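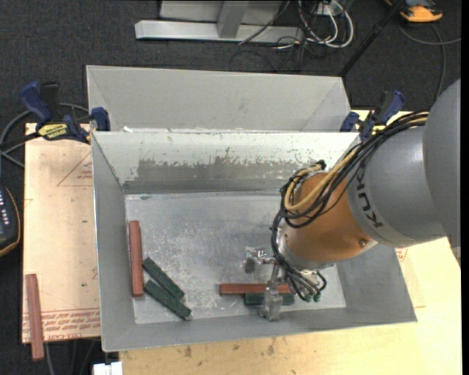

**Tutorials > Teaching by hand > Part 2**

# Recording a block pick with the pendant and by hand guiding

In Part 1 we prepared the cell and checked the tool data. Now we record the first real task: the arm goes into the metal bin, takes one block and brings it out. I use a KUKA arm, but the order of work is similar for other arms which can be guided by hand.

Before you start:

- Clamp the bins on both sides. If the bin moves even a little between two recordings, the old points are not good anymore.
- Look at the cables and the hose on the wrist. They need enough slack for the last joint to turn.
- Set the speed to 10 percent.

## Step 1: Put the blocks

Place red and green blocks in the bin at different angles, some along the wall and some across the floor. Do not make them all straight. In my first recordings for the Fliritz project all blocks were parallel, and later the arm had big problems with any block that was turned.

## Step 2: Drive to the approach point

Use the pendant for this part. Bring the gripper above the bin, 70 mm over the block, and save the point. In Darnico you press "Add point" and give it a name. Please give real names such as "above_bin", because after one week "P12" says nothing to you.

## Step 3: Guide the arm down

Switch to hand guiding and hold the arm above the flange, never by the fingers. Go down slowly. The sloping walls of the bin leave less space at the bottom than you think, so keep the wrist away from them. When a block lies near the front wall, turn the gripper first and go down after.

Stop when the fingers are on both sides of the block. Save the point, close the gripper and wait one second before you lift.

## Step 4: Repeat

Make 5 recordings for each block position. My full set has 37, as I deleted three where my hand was shaking too much. Mix the blocks again after each group.

## Step 5: Play back

Run every recording once at the same low speed, with your hand at the stop button. If the gripper touches a wall, correct only the lowest point and leave the others.

Part 3 will explain how to export the points to Atlow.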